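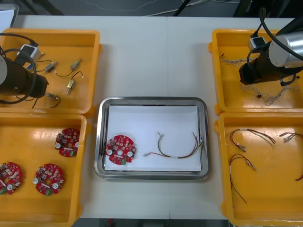 Kitting cell, board and harness on the paper in the steel tray, both arms over the upper yellow trays.

Grasp planner chooses the wrong wire in a tangle: segment first or pull first?

yaqin_yan
Hello all. I work on the software for a two-arm kitting cell at Setidura. The arms take parts from the yellow trays and put one kit on the paper in the steel tray. For the round red boards and the solenoids I am satisfied. My difficulty is the wires.

Our pipeline is simple. The fixed camera gives a first segmentation, the planner proposes grasps, then the wrist camera makes a second look at close distance and corrects the pose. In the last test I ran 200 wire picks, and in 51 of them the gripper closed on a different wire than the planner had selected. I have read the logs and the poses are correct to the millimeter. It is the identity of the wire which is wrong, usually where two wires of the same color cross.

I see two ways. One is to train a better instance segmentation for thin objects. The other is to accept any wire, lift it a little, and look again. Which one would you choose?

rhona_tosh
Lift and look. I spent a whole winter labeling cables at my last job and the model still swapped identities at every crossing. Once the wire is in the air you have a far easier picture to solve.

h_niven
I don't agree with Rhona. Lifting a harness by a random strand drags its neighbors with it, and then your world model is garbage for the other arm too. How are you sharing the scene between the arms? If the left one is planning on an old snapshot you have bigger trouble than segmentation.

yaqin_yan
Thank you both. Heather, each arm has its own planner process and they read one common scene graph. Only the half of the table that changed is refreshed after a pick.
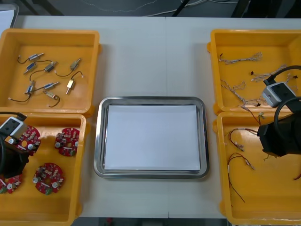
The left and right planners ask for a lock only when they want to enter the region of the steel tray, so over their own bins they are free. I believe this part is healthy, because with the wires disabled I had no collision stop and no stale pose during the complete run. But your remark about neighbors is correct. After a lift I do not refresh the tray if the pick is aborted. I should change this.

elspeth_dow
Refresh on abort, definitely! That one bit us too (we had a "ghost" connector sitting in the graph for an entire shift before anyone noticed). Question about the second look: do you stop the arm for it, or grab frames on the move? And where do you aim, middle of the wire or near the terminal?

yaqin_yan
I stop the arm for 355 ms before the last approach and take 5 frames, then I use the median of the pose. About the aim: at first I planned for the middle of the wire, but now the planner gives a higher score to a point close to the terminal.
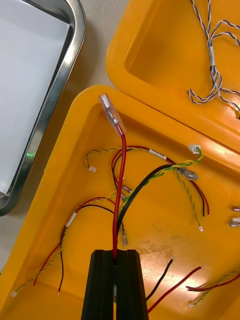
Near the connector the wire is more stiff and bends less when the fingers close, and the type of the terminal helps to confirm which wire it is. The cost function has one term for distance to the terminal and one for the free space at both fingers. The second term I have tuned by hand, so it is probably not optimal.

rhona_tosh
Then you already have your check. Classify the terminal after closing, compare it with what the planner wanted, and release if it doesn't match. No new training data.

h_niven
Works for different terminals. Two identical spades on two red wires and you're back where you started. I'd still trace each wire end to end before committing, even with a dumb curve follower. If the trace is ambiguous, pick something else first.

elspeth_dow
You could do both, cheap check first. I'd log the trace confidence for a week without acting on it and see if it predicts the bad picks.

yaqin_yan
I like the idea to log first. The confidence can be written beside each grasp score, so the planner does not need any change. For the release I am less sure: how far above the floor of the tray do you open the fingers? If I open too high, the wire springs and I lose the pose of everything under it.

rhona_tosh
Go back down to the grasp height, open slowly, retract straight up. Don't open in the air.

yaqin_yan
Clear. I will implement the refresh on abort and the logging, and start a new run on Thursday. I will write the numbers in this thread, also if they are bad.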